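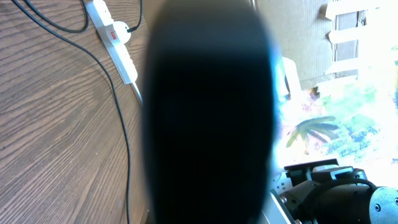 Cables breed on a worktable if you let them, and I have become a bit obsessed with keeping mine under control! The whole business starts with where you put the power strip. Mine used to live on the floor behind the table leg, which meant crawling about every time I wanted to plug in the glue gun. Up on the wooden top it's so much easier to live with, especially a white one like this with a red switch at one end, as you can spot it straight away against the brown grain. Try turning it at an angle before you settle on a place for it. Set diagonally, it often leaves a more useful stretch of table in front of you than it would lying square.

Sort the long cables first. A lead that wanders down the table in a big S is taking up room you could be working in, and sooner or later you'll catch it with an elbow. Fold the spare length back and forth into a flat bundle – about as long as your hand – and fasten it in the middle with a strip of hook-and-loop tape. I buy the Whitlock tape on a roll and snip off what I need. A roll lasts for ages, and it comes off again without leaving anything sticky behind, which I love.

Please don't pull the bundle tight. You want soft bends, with a little slack left next to the plug so it isn't being tugged sideways. Leads on anything that gets warm or draws a lot of power are best left loose and uncovered.
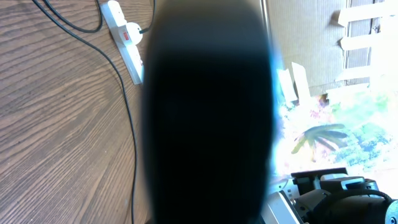 Next come the labels. Black cables all look the same once there are two or three of them together, and I've switched off the radio when I wanted the lamp more often than I'd like to admit. A fold of masking tape near the plug does the job nicely. Write on it before you stick it down (so much easier!) and put a second one at the far end if the lead is a long one.

Then have a quick look at what you're plugging in. Small things like lamps, chargers and a radio are fine together. My little Jivach glue gun is 193 watts, so that goes on the strip quite happily too. The heater is another matter – it gets a wall socket to itself, even on its 600 watt setting, and so does the old Drorivari sander, which is 700. Check the rating on the back of your own strip, and never plug one strip into another.

Dust is the last job. Switch off at the wall, take every plug out and go over the casing with a dry cloth. A clean, soft paintbrush is lovely for the edges and round the switch. No sprays, and no damp cloth either. Run the cloth along the leads while you're there and feel for nicks or flattened patches. Any cable with a split in it comes off the table and stays off.

I do all this when I clear up after the Clanville craft fair, and in between it gets 5 minutes with the cloth whenever the kettle is on. Spare ties go in a jam jar at the back of the table, next to the masking tape and a pen that works.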